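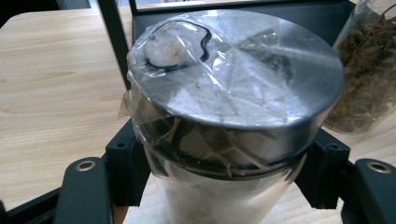 Photo: Clidholm Neighbors Help Pages

We use cookies to keep you signed in and to count visits. By continuing you accept this.

Moving out of a furnished apartment: what must I clean, and what can they take from my deposit?

secondfloor_tapley

Hello everybody. At the end of April I will leave my furnished apartment on Tapley Street, after 3 years. I rent through Brondel, and they hold a deposit of 600 dollars. I would like to receive all of it back, or at least understand the reason if I do not.

My contract says that the apartment must be returned "in the same condition, allowing for reasonable wear." I have read this sentence many times. For me it is not clear who decides what is reasonable. For example, the carpet in the hallway is thinner than before, in the line where one walks from the door to the kitchen. The bathroom wall has two small holes from a towel hook. The oven I have cleaned regularly, but the glass of the door has brown marks between the two layers, where I cannot reach.

I also found a paper from Brondel under my door with the prices of their cleaning service, and the "standard package" is 88 dollars. The paper is written as if everybody must take it. Is it obligatory? I am able to clean by myself and I prefer this.

The last point is the inventory list. When I moved in, I signed it on the same day, very quickly, and later I saw that it says four chairs. There were always three. I did not write to them at that time, which was a mistake, I know.

Thank you in advance for any advice. I have lived in this country for a few years only and I do not want to be impolite to the agency, but I also do not want to pay for a chair that I never had.

marzipan_and_rain

I rented from Brondel in Clidholm until last year, so I can tell you my experience. I am not a lawyer, please keep this in mind.

The cleaning package was not obligatory for me. I looked in my contract, and it only said that the apartment must be "clean throughout." I wrote a short e-mail to say that I would clean by myself, and they answered with one word, "Noted." Look in your own contract for the word "professional." If it is written there that the cleaning must be professional, then it is a different situation and you should ask them before you start.

The carpet I would not worry about. A thin line where people walk is the normal example that everyone gives for wear. The holes are different. I had three holes from a shelf and they took 57 dollars from me, for filling and painting. A small tube of filler costs very little, and I was annoyed with myself. Fill them, let it dry until the next day, sand it lightly, and only then look if the color is a problem. Please do not paint one small square in a white which is not the same white, it looks worse than the hole.

About the oven glass: on many ovens the door can be opened with screws at the top or at the bottom, but I would not do it without the manual. You can write to them that the marks are between the layers.

For the chair, write now. Do not wait for the inspection. Say the date when you moved in, say that the list has four and that you received three, and ask them to compare with the list of the tenant before you. If you have any old photo of the kitchen, from a birthday or anything, send it also.

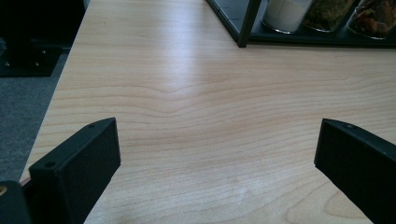
Category: Renting and Moving / Deposits

zukov_bus_rider

just clean everything and take pictures. they always keep something anyway. i lost part of mine for "limescale"

quiet_radiator

I agree with the first answer in most things, but I would add something about the inspection itself. Ask to be present. I asked for a Wednesday at 9:00, when there is good light in the rooms, and I walked together with the inspector. When she wrote something on her form, I asked kindly what it was. Twice she crossed it out again after we spoke. Before she left, I asked for a copy of the form, and she let me photograph it.

Also, do not forget the places which are easy to forget: the top of the kitchen cabinets, the rubber of the washing machine, the filter above the stove, and the mailbox. My neighbor in the same building was charged for a mailbox key. Give back every key, and ask for a receipt with the number of keys on it.

If they keep money, ask in writing for a list with each amount. They should be able to say what each amount is for. The tenant advice desk at the Clidholm library can read your contract with you, and I did not pay anything for it. Bring the contract and the inventory list, both on paper.

secondfloor_tapley

Thank you very much to all. I have looked and the word "professional" is not in my contract. I wrote to Brondel about the chair this morning. I will fill the holes on the weekend.

Last updated: April

Contact | Copyright Clidholm Neighbors Help Pages | Back to top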